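Ticket 2150-538
Product: Juradine table, light wood top
Subject: Gray mark on tabletop, tried a few things, need advice before I wreck the finish
Opened by: Keabetswe Swanepoel
Date opened: December 14, 2024
Status: Waiting on support

Hi there! I bought the Juradine table from your Galinau store back in November and I really do love it, so please don't read this as an angry ticket. I just have a mark I can't get rid of and I'd like somebody who knows the finish to tell me what to do next.

The mark is up toward the middle of the top, thin and gray, running more or less across the grain. It looks like somebody dragged a pencil down the wood and then rubbed it with a thumb. Wider in some spots, then it just kind of fades away at the bottom. There are a few tiny dark specks too, but those are so small I only find them when I go hunting (and now of course I go hunting every time I sit down).

What I've tried so far, in order:

Dry microfiber cloth. No change that I could see.

Damp cloth with a drop of dish soap, wiped along the grain, dried right away with a tea towel. Maybe a little lighter? Could be wishful thinking.

White eraser, very gently, for a minute or so. This took off a bit at the lower end and then stopped doing anything, so I stopped too.

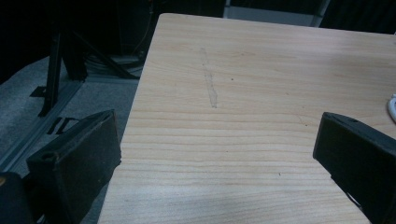

I haven't used anything stronger than that. My neighbor swears by a melamine sponge but I've read those can dull a finish, and this one is pale enough that I think a dull patch would bother me more than the mark does. I also have half a bottle of Clultis wood cleaner under the sink. The label says "sealed wood" and I honestly have no idea whether my table counts, because the care card that came in the box only says to wipe with a soft cloth and use coasters.

So, my questions:

Is the top oiled, waxed or lacquered? The order page just says "natural."

Is the Clultis stuff safe on it, or should I buy the Kwok care kit you sell?

If it comes to sanding, can I do one spot or does the whole top have to be done? I would very much like the answer to be one spot.

Update, 2 hours later: tried the eraser again on the specks. One of them might have been a crumb stuck down, it's gone now. The others didn't budge and feel flat when I run a fingernail over them, so I'm guessing they're in the wood and I'm happy to leave them alone.

Update, next morning: looked at it again by the window and the gray line is still there. I've put a runner over it for now and I'm leaving the cleaner under the sink until I hear from you. We have 7 people coming for dinner soon, so if the fix needs drying time please tell me how long. Email is best, I can't pick up the phone at work. Thanks so much!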